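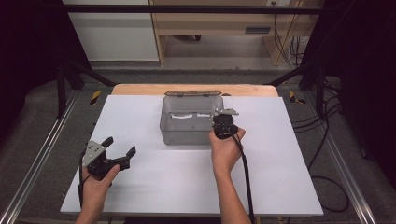 Jenmont Hand-Held Grippers: notes from the Ruvstead open day

I went to the Ruvstead open day in April 2021 mostly to try the Jenmont grippers, which our shop is thinking of buying as a pair. You hold one in each hand and do a task the way you want a robot to do it later. Visitors got a turn at the bench after a short talk by Nazmiye Başaran, and I stayed for two turns.

The grips are comfortable. I have small hands and could open and close the fingers without shifting my hold. The weight sits toward the front, though, and after 5 minutes my wrists knew it. Someone with a bad wrist should try before buying.

Picking up a plain block was easy. A storage box with a hinged lid was harder. You have to steady the box at a corner with one gripper and work the lid with the other, and the smooth plastic gives you very little feel for how hard you are pressing. I pushed the box across the board twice before I got the knack.

My main complaint is the cables. Each gripper has its own, and they are thick and stiff - you feel them pull when you turn your wrist or reach across your body. Başaran said a lighter cable is planned for August. I would wait for it.

The pair costs $2,000 with the software. The Jiltov set I used last year was cheaper, but its fingers slipped on anything glossy, and these held better.

The staff answered questions plainly and let people make mistakes. The groups were too big for one bench, and I stood in line longer than I worked.

Grippers: 4 out of 5. Cables: 2 out of 5.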